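Two Hand-Held Grippers and a Tin of Fruit: A Review

Mwanaisha Kioko asked me to try the paired hand-held grippers before the Korletey group commits to more of them. I have now squeezed more citrus than anyone should without getting juice out of it, and I have opinions.

The idea is simple enough. You hold one gripper in each hand, pick things up, put them in a box, and the recordings go to a policy that will eventually do it with real arms. One of those back-and-forths is an episode. We logged 483 of them in June, all at a table in a living room, with a gold tin and a checked tablecloth that has LOVE SOLE printed on it. I am told busy backgrounds are good for the model. They do nothing for the operator.

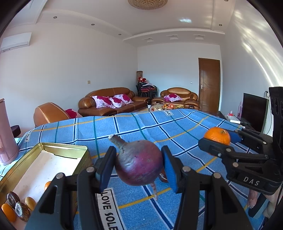
Grip and feel

The blue pads are the best part. Round things stay put, and peel comes away unmarked if you go easy on the squeeze. Mandarins are a pleasure. Anything with a root tail or a stem stub wants to be taken across the fattest part, and you will learn this by chasing it over the cloth.

The linkage moves smoothly and both jaws close evenly, so you can aim for the middle of a fruit and trust the thing. I did find my fingers going stiff after 9 episodes in a row. Elie Hijazi says I hold it like a suitcase. He may be right, but I paid for the suitcase grip with my own tendons and I'm keeping it.

Working over the tin

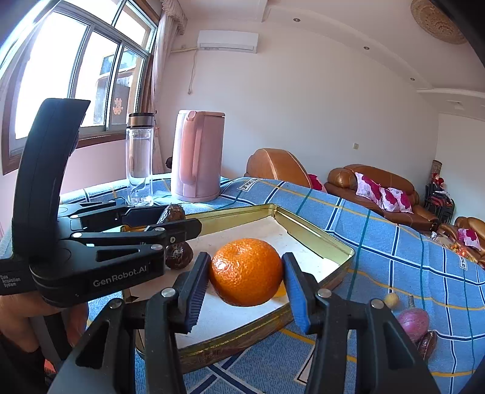

Mandarin in one gripper, the other reaching over the tray.

Two tools over one tin is where the trouble starts. They're bulky up top, and if you go in with both hands at once the uprights get friendly with each other. Our fix was to let one hand wait off to the side while the other goes in. Vittoria Parisi, who reviews the episodes, likes these pauses because they make clean cut points. She rejects anything with a collision in it, and she has excellent hearing.

Small dark wrinkled items are harder than they look. You need a low, slow approach and the tips of the fingers, and the first few tries tend to send the item under a fold of the tablecloth. Keep those episodes if you recover well. A learner that has only seen perfect picks has no idea what to do after a bad one, and neither did I.

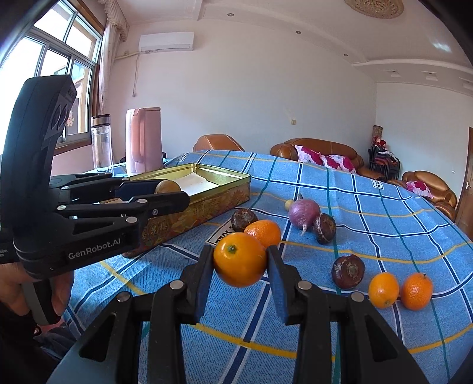

The other habit worth forming is shuffling the produce between episodes. I got lazy one afternoon and put everything back in the same spots, and Vittoria sent me a polite note with the whole batch attached. Move the tin too. Turn it. Swap which hand takes the orange.

Verdict

Good pads, honest mechanics, a handle designed by someone with younger wrists. I'd buy a second pair before I'd buy a softer handle, though I would like both. Bring your own fruit.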